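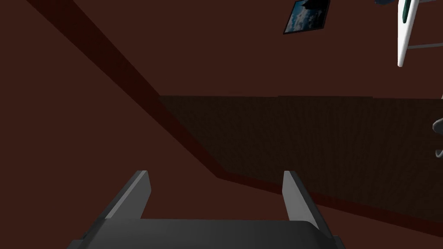

Dark maroon-brown on broad, flat surfaces.

How to Paint a Small Room a Very Dark Color

By Audrey-Anne Charbonneau
Filed under: Walls, Mild Regret

My spare room on Kennedy Street has been four colors in six years. The first three were off-whites with names like breakfast cereals. The fourth is a brown so deep and red that my mother stood in the doorway and asked if the power was out. I love it. It also took me twice as long as any of the others, and I made mistakes you can skip.

These instructions are for a small room with ordinary drywall, no wallpaper and one person working. If you have a helper, good for you. Give them the ceiling.

What you need

Two gallons of dark wall paint, matte or eggshell
One gallon of tinted gray primer
A 9-inch roller frame and three covers with a 3/8-inch nap
A 2 1/2-inch angled brush, a decent one
Painter's tape
Patching compound and a putty knife
Sanding blocks, 100 grit and 153 of whatever your junk drawer has bred
Canvas drop cloths
A work light you can move
Old clothes, by which I mean clothes you are prepared to bury

I used Bridell matte in a shade called Saddle Room and Hultance gray primer, both from Pidico, where the man at the mixing counter looked at my color chip and said "All four walls?" in the tone usually saved for face tattoos.

Step 1. Test it bigger than you want to

A two-inch chip of dark brown looks like chocolate. A whole wall of it may look like a cave, or a steakhouse, or the inside of a shoe. Buy a sample pot and paint a piece of foam board at least two feet across, two coats. Lean it against one wall in the morning, another in the afternoon, and look at it at 9 p.m. with the lamps on. The red in these browns hides during the day and comes out after dinner, like a raccoon.

Leave the board in there for several days. If you still want the color after walking past it with laundry, you want the color.

Step 2. Fix the walls, and then really fix them

Pale paint forgives. Dark paint takes notes. Every nail hole, seam and old drip will show when light comes in from the side, especially on the wall next to the window.

Turn off the ceiling light. Hold your work light flat against the wall and shine it along the surface. You'll see a landscape. Circle the bad spots in pencil, fill them, let the compound dry, and sand with the 100 grit until you can't feel an edge with your fingertips. Wipe the dust off with a damp rag. Then do the light thing again and find the ones you missed. I missed a dent the size of a quarter and now I've hung a very small painting very low on the wall and I tell people it's for the cat.

Step 3. Tape and cover

Press the tape down with the putty knife, particularly along the baseboards. Take the outlet covers off and put the screws in a cup. Label the cup. I have a cup of screws from 2 houses ago and at this point it has seniority.

Cover the whole floor, corner to corner. A drip of off-white on a wood floor is a nuisance. A drip of Saddle Room looks like evidence.

Step 4. Prime with gray

White primer under a dark red-brown means you'll be putting on coats until retirement. Ask for gray, mid to dark. The counter person can tell you which gray suits your color, and it's often printed on the chip.

One coat is enough. It will look awful and patchy and you'll wonder whether to just stop there and call it industrial. Keep going. Let it dry overnight with the window cracked.

Step 5. Cut in one wall at a time

With pale paint you can brush all the edges of the room on one day and roll on the next. Try that with dark matte and you'll get a picture frame around every wall, shinier than the middle. Cut in one wall, roll that wall while the edge is still wet, then move to the next.

Load the brush a third of the way up the bristles. Start a little away from the ceiling line, then ease up to it. Breathe out as you pull. Don't talk to anybody.

Step 6. Roll from top to bottom, in one go

Pour more paint in the tray than seems polite. A dry roller is what makes those chalky stripes.

Work in sections three feet wide. Roll the paint on, spread it out, and finish each section with light strokes in one direction from ceiling to baseboard, overlapping the last one. Then leave it alone. You'll spot a thin patch in a section that's already half dry and you'll want to dab at it. The dab will be visible from the street. The second coat exists for exactly this.

If you need lunch, finish the wall first. My longest wall has a faint vertical line down it which I think of as the sandwich.

Step 7. Second coat, and maybe a third

Wait as long as the can says, and if the weather is damp, longer. I did mine in June with the air like soup and the second coat took until the next day to stop feeling tacky.

Look at the walls in daylight before you decide on a third coat. I needed one behind the door and nowhere else. Naturally that's the wall no guest has ever seen, and it's perfect.

Pull the tape while the last coat is still slightly soft, slowly, back over itself at an angle. If it starts to lift paint, score the edge with a sharp blade. 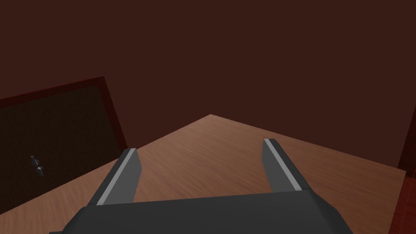 Living with it

Matte dark walls mark when you brush against them. The marks are pale and slightly shiny, and they show up at elbow height and at suitcase height. A barely damp microfiber cloth deals with most. For the rest, keep a jar of leftover paint and a small foam brush, and write the color name and the room on the lid.

Dust shows too. I had no idea walls got dusty. I now vacuum mine with the brush attachment, a sentence I'd have laughed at in the cereal years.

You'll want more lamps than you own. One overhead bulb does nothing for a room like this except light up the bulb. I have three low lamps with warm bulbs and the brown goes soft and reddish around them in the evening.

Changing your mind

Two coats of a good blocking primer, then two of your new color. Ask me again next spring, when I may know more about it than I'd like.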